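Prep Benches and Board Work: Gallery

Notes and one picture from the cold prep section of the Clemmont kitchen workbook, compiled by Hnat Yatsenko. The subject is raw vegetable cutting on a steel counter: board choice, knife grip, slice thickness and where the cut pieces go. Quantities refer to the standard cucumber salad batch unless another recipe is named.

Batch data. Cucumber, 400 g before trimming. Yield after trimming, 355 g. Salt, 4 g. Resting time in the colander, 16 minutes. Small ridged cucumbers with firm flesh give the most even slices. Large ones with developed seeds should be split and scraped first, and the yield figure does not apply to them.

Cutting order. Wash and dry. Take off both tips. Cut across into short chunks, then halve each chunk lengthwise and lay it flat side down. Slice from one end.

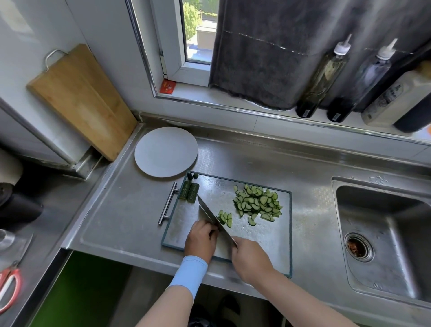 Half-moons are the default cut for this batch. They salt faster than full rounds and stack flat in a shallow container. Thickness should stay constant from the first slice to the last; a mixed pile drains unevenly and the thin pieces go limp before the thick ones have given up their water. Chunks still to be sliced are parked at one corner of the board, with the tips behind them, and the finished heap is kept on the far side of the knife. The holding hand keeps its fingers curled over the cucumber. A large chef's knife is suitable even for small pieces, provided the blade is wide enough to lift the slices afterward.

Board surface. Glass-type boards rinse clean and do not hold odor, but they dull an edge faster than wood does. Hnat's log for September shows the knives at the glass station going to the stone twice as often as those at the wood station. Bamboo sits between the two. Boards are stored upright after washing so that both faces dry.

Board position. A slight angle to the counter edge is acceptable if the forearm stays in line with the knife. A damp cloth goes under any board that slides on steel.

Transfer. Scoop with the back of the blade or a bench scraper. Dragging the sharp edge sideways across a hard board will roll it.

Related galleries: Dorard sheet (root vegetables, julienne and dice). Hodoroagă sheet (cabbage, shredding by hand). Funoren sheet (herbs and soft leaves).

Corrections to the batch data go to Hnat Yatsenko, with the recipe name and the weight before and after trimming.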